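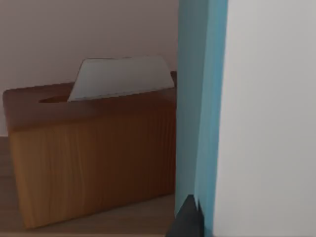
Section 4. Recording a Demonstration by Remote Control

4.1 Purpose

This section explains how to record demonstrations of the card insertion task in the Hedach simulator using the Wornex hand controller. Complete the controller pairing in Section 3 before you begin. Operators who will guide a physical arm by hand should refer to Section 6.

4.2 Before Recording

1. Start the simulator and load the card and box task.
2. Select the wrist view. The box, the slot and the card must all be visible before the arm is moved.
3. Set controller speed to 20 percent. Higher settings are reserved for operators who have completed the full training course.
4. Enter your operator name in the session panel.

Note: The gripper hides part of the box in the wrist view. Switch to the side view whenever the slot passes out of sight.

4.3 Recording

1. Press and hold the record key for 2 seconds. A tone confirms that recording has begun.
2. Move the open gripper to the card and close the fingers on its upper part.
3. Lift the card clear of the box and pause.
4. Bring the lower edge of the card over the slot. Correct the angle at this point – not during the descent.
5. Lower the card in one steady motion until it stops.
6. Open the fingers, raise the arm straight up and press the record key again.

Caution: Do not force a card that has caught on the rim of the slot. The simulator will allow the card to pass into the box wall, and the recording will be rejected at review.

4.4 Saving and Review

Each recording may hold up to 1000 time steps. Longer recordings are closed automatically and marked incomplete.

Keep hesitant but successful attempts. Discard any attempt in which the card was dropped or the view was changed during the descent. A standard training set for this task contains 70 accepted demonstrations, with the card start position reset before each one.

Completed sets are reviewed by Vlasta Hrubý at the Entwistle office. Questions about rejected recordings should be sent to Mervyn Gosling, with the session name in the subject line.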